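Home | News | Products | Where to Buy | Press | Contact

Cerano to Replace Chipped Glassware Free of Charge for 2 Years

FUKHOLM, May – Tableware maker Cerano will replace any stemmed glass that chips or cracks in normal home use within 2 years of purchase. The offer covers wine glasses, water goblets and champagne flutes sold in the United States under the Cerano and Batar names.

Customers will need a receipt or an order number and one photo of the damage. They do not have to mail back the broken piece. Claims are made through a form on the company's website, and a new glass ships from the Fukholm warehouse once the claim is approved.

"People were putting their good glasses away and never using them," said Elsie Heywood, head of customer service at Cerano. "We would like them to come out of the cabinet for an ordinary dinner."

Claims are limited to 100 dollars per household in each calendar year. Glasses bought secondhand, engraved pieces and glasses used in restaurants or rental businesses are not covered. Shipping is free within the lower 48 states. Customers in Alaska and Hawaii pay the standard parcel rate.
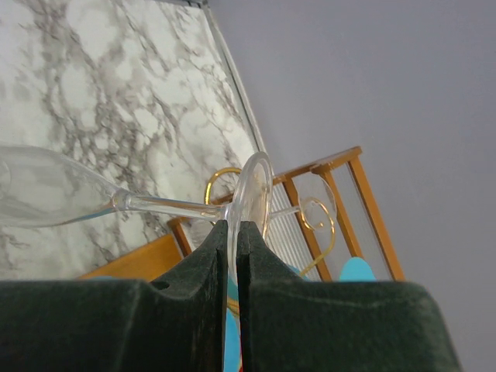 Renata Wysocka said stores had been asking for a plan of this kind for a long time, and that shoppers who break one glass out of a set often give up on the whole set. Matching a single glass is hard when a pattern is dropped after a season, she added, and stores end up turning those shoppers away.

To deal with that, Cerano will keep spare stock of each pattern for the full length of the coverage. If a pattern runs out, the customer may choose another of equal price.

The plan will be offered at 700 stores, including all Zawadzka Home locations, and on the Cerano website. Glasses bought before the start of the plan are not included. Store staff can print the terms at the register on request.

Press contact: Cerano Press Office, Fukholm

Recent releases
- Batar everyday tumblers now sold singly
- Zawadzka Home adds Cerano serving bowls
- Summer hours at the Fukholm outlet store

Comments (2)

mjk_porch: Does the dishwasher count as normal home use? The form doesn't say.

Dellarae: Wish this went back to last year. I have five goblets left out of eight.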